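Open days should show the slow part

I went to the Prillitz open day in February because my sister-in-law works two buildings over and had a spare ticket. I don't work in robotics. I manage a small warehouse in Kisthorpe, and sooner or later somebody is going to try to sell me a robot.

The front hall was what you would expect. An arm called Cheon moved boxes from one belt to another and the crowd filmed it. It never missed while I was there. I watched it for five minutes and came away knowing nothing I could use. The boxes were all the same size and they arrived in the same spot.

The room worth visiting was at the back, past the coats. There were 36 chairs in it and most stayed empty. At a white table, staff were recording demonstrations by hand. A person holds a gripper with two padded fingers, brings it up to some household object, closes it, moves the object, puts it back and starts again. The recordings are used to train the software, which is called Filanent. We were told the team had collected some 700 of these for bathroom items alone.

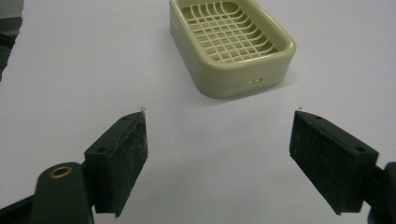 I stayed in that room for most of two hours. The woman running the table let visitors try, and I was bad at it. You come in too low, or you close on one side first and push the thing away from you. She said a poor attempt gets thrown out and done over. A man next to me asked how long until the robot could clean his whole bathroom, and she said she was working on soap dishes at the moment. I thought that was a good answer. He left soon after.

My complaint is that this was the back room. The hall got the lights and the coffee, and the program gave the recording table one line on page 2. I understand why. A moving arm draws people in, and a person repeating the same motion doesn't. But people like me have to decide whether to spend money on these machines, and we need to see how much hand work goes in before one can pick up something new. If I bring in a product with an odd shape, who records it, and who pays for that time? I couldn't have thought to ask that in the front hall.

I did ask it on the way out. The man at the desk took my email address and said somebody would get back to me. I am still waiting, and I would still go again next year, straight to the back.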